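Working Rules for Recording Household Tasks with Hand-Held Grippers
Student project report, Xiong Lab course section
21 August 2019

3 Comments 57 Shares

1. Purpose

Our project was to write a set of working rules for people who record household tasks with hand-held grippers, and then to try the rules on bedroom work. The course already had a safety sheet, but it was written for fixed arms in the Atmont workshop. It says nothing about recording in a place where people live. We took the parts that still applied and wrote the rest ourselves.

2. Rules before recording

The person who lives in the room signs the consent form and walks through the space first. Letters, medicine, screens and photographs of people are put out of view. Other belongings stay where they are. We argued about this one, and an early draft from May asked for the bed and floor to be cleared. We dropped that because a cleared room gives recordings that are too easy.

The operator opens and closes the jaws fully before each session and checks that the finger pads are seated and the pins are tight. A pad that has started to lift is replaced, never taped.

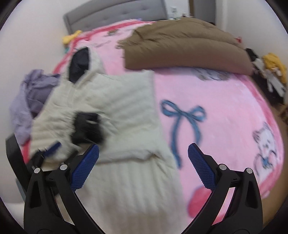

Clothing needs its own rule. Knits can catch on the linkage, so the operator brings the jaws in wide open and closes them only on fabric that is lying between the pads. If a thread catches, the operator stops, opens the jaws and frees it by hand. Pulling is not allowed. Small hard objects on top of a garment are left alone unless the task sheet lists them.

3. Rules during recording

One task is named out loud at the start of each recording. Mistakes are kept and marked in the log. The Clustano log template had no field for this, so we added one called "recovered," with yes or no as the only entries.

Large bedding is a task for two grippers. A single gripper drags it, and dragging puts a side load on the fingers.
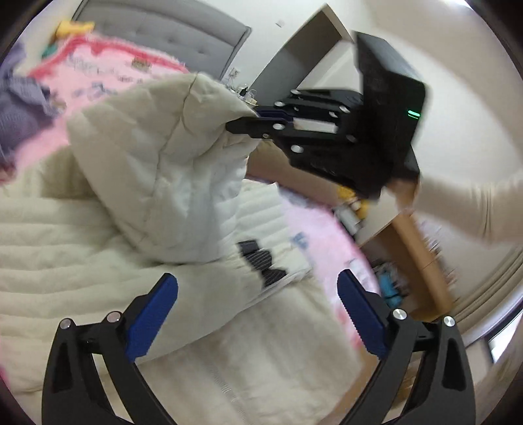

The rule for lifting is that the grip is taken on an edge or a corner, and the lift stays below shoulder height. Sleeves must be kept clear of the linkage. The second gripper stays open until it has a clear approach.

4. Results and problems

We ran 6 sessions under the rules. In 2 of them the operator forgot to name the task, and those logs were filled in later. The Peltstead checklist we started from puts this step on its second page, so we moved it to the top of ours.

The rule on private items was the hardest to follow. What counts as private depends on who lives there, and our form leaves only one line for it. The next version should have a full box.

Share this report 2 Likes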